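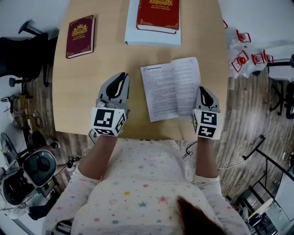
Según el turno de tarde, la contadora se vuelve loca en cuanto le cambiamos el lote de cápsulas, y que por favor esta vez lo apuntemos en algún sitio en vez de comentarlo en el pasillo. Pues apuntado queda, y con gusto, que llevamos desde marzo dándole vueltas al mismo asunto.

Mayo de 2023, cuaderno del taller de envasado

Hoy le hemos dedicado casi toda la mañana a la Statier, la contadora de doce canales con sensor infrarrojo. El problema de siempre: con las cápsulas opacas cuenta de maravilla, y con las transparentes de Macedo se come alguna de vez en cuando y el frasco sale corto. Hicimos primero una tanda de 200 frascos con las opacas, sin tocar nada, y ni un solo fallo en la báscula. Luego limpiamos la tolva, pusimos las transparentes y repetimos con otros 200. Ahí aparecieron 17 frascos cortos, casi todos con una cápsula de menos, y un par con dos.

Mi primera sospecha era el polvo en la ventanilla del sensor (siempre es mi primera sospecha, lo reconozco, y muchas veces acierto). Abrimos, pasamos el paño seco y el pincel fino por los doce canales, y la verdad es que estaba bastante limpio. Después bajamos la vibración de la segunda bandeja dos puntos, porque me daba la impresión de que las cápsulas caían pegadas, una montada en la otra, y el haz las veía como una sola. Mejoró a ojo, pero no tengo tanda completa para demostrarlo, así que no lo deis por bueno todavía.

El umbral de detección sigue como vino de fábrica. En el manual de Rurkska, que está traducido como está traducido, dice que para producto translúcido hay que subir la sensibilidad «hasta que la luz no pierda», y ahí cada cual entiende lo que puede. Yo entiendo que hay que subirla poco a poco mirando el piloto de cada canal, y eso pienso hacer mañana con calma, canal por canal.

Ah, y el canal siete. Hace un ruidito al cerrar la compuerta, como un clic doble. De momento cierra bien, pero conviene pedir el muelle a Tromus antes de que nos deje tirados en plena campaña – la otra vez tardó lo suyo en llegar y tuvimos que trabajar con el canal anulado.

Para mañana: subir sensibilidad, vibración como la hemos dejado hoy, y tanda de 300 frascos con las transparentes. Todos a la báscula, por favor, también los que parezcan llenos. La hoja de pesadas está en la carpeta verde, debajo del teclado.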